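Visit report: Tirkton simulation group, Cladport site
Leilani Kowalczyk
Dec 4, 2021

Purpose of visit

Our cell at Dunleavy will start receiving manipulation policies trained in simulation next year. Before we accept any of them onto hardware we need to know what rules the supplier works under, and which of those rules we should write into our own acceptance procedure. Tirkton agreed to a one-day visit. I asked to see the working documents and to sit with the people who build and check the scenes. There was no sales presentation.

The site

The Cladport office occupies the upper floor of a former seed warehouse. Simulation is in the front room, hardware in the back, with a badge door between them. Visitors sign a one-page safety sheet even if they only intend to visit the front room. The sheet is specific: it names the two emergency stops in the back room, gives the hand signal used to halt a test, and states that a visitor may press either stop without asking first. Our own sheet says "follow the instructions of your host" and nothing about the stops. I have a copy and suggest we adopt the wording.

Scene release rules

Every simulated scene has a release number and a sheet of declared properties. The sheet lists the objects, their masses, their friction values, the source of each value (measured, taken from a drawing, or estimated), and the initials of the person who entered it. A scene with an estimated value can be used for training. It cannot be used to report a success rate outside the group.

That last rule was added in April after a disagreement over a small-parts sorting task. The friction between fingertip and part had been estimated on the high side, parts could be held by a very shallow grip, and the policy learned to hold them that way. The numbers looked good until the same policy was run on the bench. The group now measures fingertip friction on a tilt plate for each new pad material and repeats the measurement when the pads are replaced.

The current library holds 248 released scenes. I opened several sheets at random on the review terminal. All were complete except one, where the mass of a tray had a value but no source. The engineer with me set the scene to "held" while I was sitting there, and a replacement sheet was issued before I left. The hold takes effect immediately and does not need a manager.

Gripper model

Gripper models are handled separately from scenes and have their own version numbers. The rule is that finger geometry, closing speed, and maximum force must match the hardware unit they stand for. A generic two-finger model is not permitted in any run that will be transferred.

Contact settings are locked within a version. If an operator finds that an object slides out of the fingers or sinks into them, the operator files a report and stops. Adjusting the contact settings locally to get through a session is treated as a violation, and the session is discarded. I asked how often this happens and was told it was common in the first months and is rare now, mostly as a result of the settings file being made read-only.

Penetration depth is logged at each step. Any run in which a finger overlaps a held part beyond the permitted depth is flagged and goes to manual review. I watched part of a review. The reviewer replays the run from the wrist view and from two fixed views, and must record a decision for each flag. There is no option to clear all flags at once. It had been requested and refused.

Camera views

The wrist view uses a wide-angle lens model. The lens parameters come from a calibration of the physical unit, and the calibration record travels with the gripper version. Points from the written procedure that I think are relevant to us:

The gripper fingers must be visible in the wrist view through their full range of opening.
The lens curvature is not corrected before storage. Correction, if wanted, is done on a copy.
The dark area outside the lens circle is kept and not cropped.
Camera position is checked against the hardware mount after any collision on the real unit, however light.
Floor markings and furniture outside the work surface are part of the scene and are varied under the same rules as the objects.

The fifth point caused some discussion. Their earlier practice was to leave the room plain and vary only the tabletop. With a lens that wide, a large part of what is recorded is floor, table edge, and room. A policy trained against one fixed room did poorly when the bench was moved a short distance. Room layouts are now randomized within written limits, and the limits are kept on the scene sheet.

Task limits and stopping rules

The tasks I was shown were pick, hold, and place tasks with small parts, open crates, and box-shaped fixtures. Each task sheet defines the start state, the end state, and what counts as a failure. The failure list is longer than I expected. Besides a dropped part, it includes contact between the gripper housing and the table, contact with the wall of a crate above a set force, and any release of a part over the floor. A run that reaches the end state after one of these events is recorded as a failure. The reason given is that the same event on hardware would trip a stop or damage a fixture.

I consider this the most useful rule in the set. Our draft acceptance form asks only whether the part arrived. It should ask what was touched on the way.

A task is released for hardware trial after 1,000 simulated runs under varied conditions with no housing contact in the final block. The first hardware trials are limited to 20 runs at reduced speed, with one person at the stop and a second person observing. The person at the stop may not also operate the terminal. The 20 runs are not averaged with later results.

Records

Run records are kept with the scene release number, gripper version, task sheet number, and software build. The sorting task mentioned earlier has 2,488 retained runs, including those taken under the old friction value. The old runs are marked and remain searchable. Deletion is not allowed, and I was told there had been some pressure on disk space because of it.

Records are stored through Valelari, the group's in-house index. It is slow when searching by date and quick when searching by version, and people have adjusted their habits to suit. Export is to plain files. We would not need to install it to receive records from them.

Points I would question

The separation between the scene author and the scene reviewer is a rule on paper, but the group is small and the same two people alternate. In practice each reviews the other's work continuously. I raised this. They accept it as a weakness and offered to let us review the scenes that concern our cell. I recommend that we take the offer.

There is no written rule for lighting. Shadows and brightness are varied, though the limits were chosen by eye and are not on the scene sheet. Our cell has a skylight, and I would want stated limits before accepting a policy that relies on the wrist view.

The procedure for parts with holes or hollow ends is also thin. Collision shapes for such parts may be simplified to a solid, and the sheet does not require this to be declared. For parts that are only gripped from outside it makes little difference. For anything that goes over a pin it does.

Actions

Dunleavy to replace the visitor safety sheet with a version naming the stops.
Dunleavy to add a contact section to the acceptance form, using the Tirkton failure list as the starting point.
Tirkton to send the gripper version record and the lens calibration for the unit that matches ours.
Tirkton to propose lighting limits and a field for simplified collision shapes.
I will review the first scene sheets for our cell when they arrive, starting with the crate and fixture tasks, and will return comments against the release number of each sheet. 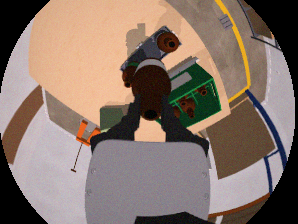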